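Forum: Small Arms and Benchtop Cells
Thread: Wrist cam and the crud problem, or how I clean a cell built on white tables

tablesaw_toshi
Posted Jan 21, 2024

Thread title says it. I run a one-arm bench cell, black two-finger gripper, small wrist camera between the fingers, a second camera on a fixed mount off to the side. White table, because someone told me white was easier for the vision. It is easier for the vision. It is also easier for the vision to see every speck that has ever landed on it.

The job at the moment is kitchen work: a banana, a cutting board with a deer on it, and a knife that lives in a printed stand. We call the cell Bino. The deer doesn't have a name beyond Deer, which is printed on the board in case of doubt.

Since December I've had the segmentation pick up specks as objects. Not all of them, just enough to keep me humble. The arm will park over the table, look down, and report a thing to be grasped that is smaller than the pixels I'd like to be paying for.

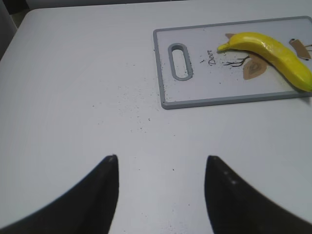
My current routine is a dry microfiber wipe at the start of the day, lens wipe after that, then a reference shot from the park pose which gets compared with the last clean one. If the comparison fails I wipe again. If it fails twice I go get coffee and lower the threshold. I'd like a better second step.

What do the rest of you do? Tape? Vacuum? Religion?

greaseandgrace
Vacuum, small one, brush head, before the cloth. A dry cloth on a glossy table moves dirt to a different part of the table. You then wipe that part and it goes back.

Also check that it's on the table at all. Turn the wrist 90 degrees and take the same shot. Specks that turn with the table are on the table. Specks that stay put in the image are on your lens or your cover glass.

tablesaw_toshi
Did the wrist turn. They're on the table and the board. The lens is the one clean thing in the building.

noguchi_bench
I'm going to be the unpopular one and say don't clean, filter. Set a minimum blob area and move on. We run the Noguchi bench with a floor on object size and I wipe it down every 7 days whether it needs it or not.

greaseandgrace
It needs it.

noguchi_bench
It has never once tried to pick up a crumb.

greaseandgrace
No, it grinds them into the finger pads. Grit on a soft pad is sandpaper, and then you're back here asking why your grip slips on round stuff.

Toshiko Hayashi
Moderator
Both of you are answering different questions. The size filter fixes the false detections. It does nothing for the fingers. Toshi, before you buy a vacuum, close the gripper on something pale and cylindrical, lift it and look at the wrist view. You want it sitting straight between the fingers. If it leans, take the pads off and look at what is behind them.
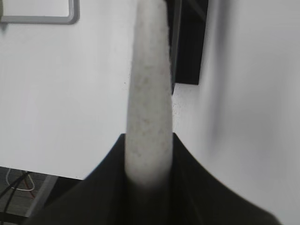 Do it at low force first. People love to test at full force and then write to me about cracked fingers. And while you have the wrist over by the edge of the table, look at your cables. Anything lying on the floor will sooner or later meet a shoe or a chair wheel, and I have seen more cells stopped by that than by dirt.

tablesaw_toshi
The cables are in a natural state. I have been meaning to put them in a tray since before the tray was discontinued.

Grip check is a fair point. I'd been treating the fingers as something you replace when they fall off.

ito_mk2
Can I ask about the knife. I have the Ito cell next to a similar setup and the knife step is where mine falls over. The dirt I can live with.

How did you teach the stand position? I've got the fin as my reference and I'm still off by enough to hear it.

tablesaw_toshi
Fixed camera for the rough position, then a taught pose relative to the fin for the last bit. I don't trust the wrist cam there because a knife in the gripper fills a lot of its view and it gets opinions.

Speed is way down for anything involving the blade, in either direction. I also jog it through by hand after any change to the table, including cleaning, because I have absolutely nudged that stand with a cloth.

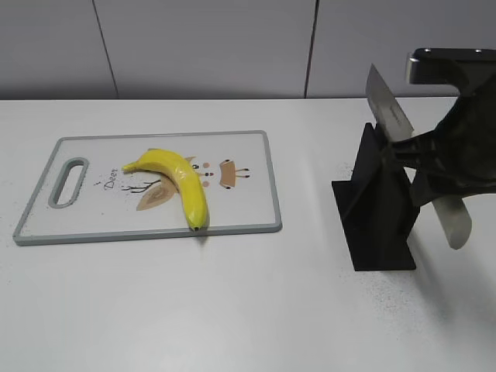

The base is a flat plate and it slides if you look at it. I held off on screwing it down as the table isn't mine. Double-sided tape on the underside is the plan, plus a pencil outline so I can tell when the tape gives up.

ito_mk2
Pencil outline. I've been re-teaching every morning like an animal.

noguchi_bench
Mine is bolted down. 7 minutes with a drill.

tablesaw_toshi
See above regarding whose table it is.

Toshiko Hayashi
Moderator
Put a dull training blade in while you're still re-teaching. That's for everybody. And hands out of the cell before you enable, including the hand with the cloth in it.

funden_fred
We did 1,000 cycles on the Funden cell with a board kind of like yours and the raised rim was the worst part. Everything collects along it. The handle slot too, because the cloth bridges right over the hole. A soft brush gets both. Lift the board off and knock it over a bin, then do the table while it's away. Wiping around a board in place is how you get a clean table with a dirty outline.

noguchi_bench
Or, and hear me out, minimum blob area.

greaseandgrace
I will drive to your bench.

tablesaw_toshi
OK, going with Fred's brush, Grace's vacuum, and the blob floor as a backstop so everyone can be annoyed equally. Park pose view before I've touched any of it, so there's something to compare against:
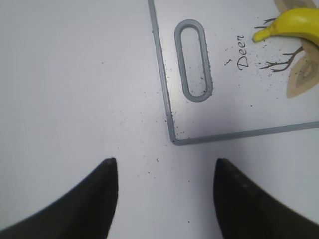 Park pose, fingers open, before brushing. Note the rim and the slot.

funden_fred
Yep, that's the rim I was talking about. Start in that lower left corner.

ito_mk2
What's the park height on that? Mine sits higher and I think I'm losing the small stuff.

tablesaw_toshi
I'd have to look, it was set by eye and then saved under the name "final". There is also a "final2". I'll post both numbers once I've found out which one it's running.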